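Category: Robotics Club > Set-up Guides > Simulator

Mallex Tabletop Exercise, Section 3: Loading the Tool Scene

1. Start the simulator and open the Unddale project folder.
2. Select scene 21 and press Load. Wait until the wrist view opens.
3. Set the step limit to 36. Team Donia uses 20 for practice runs.
4. Move the arm until the gripper points at the handle of the hooked tool.

Note: Check that the fork and the spoon are both on the table. If either is missing, reload the scene before saving a start position. 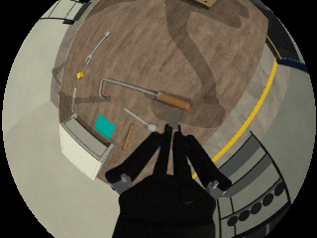

STUDENT TASKS

5. Open the fingers fully, then lower the gripper in small steps. Close on the wooden handle, not on the metal rod.
6. Drag the yellow cube with the bent end of the tool. Keep the spoon out of the path.
7. Press Save Run and enter your team name.

Caution: Do not change the joint limits during a run. The log file will be rejected.

Scene files last changed 29/10/2018. The Roy scenes are covered in Section 4.

3 comments | 21 shares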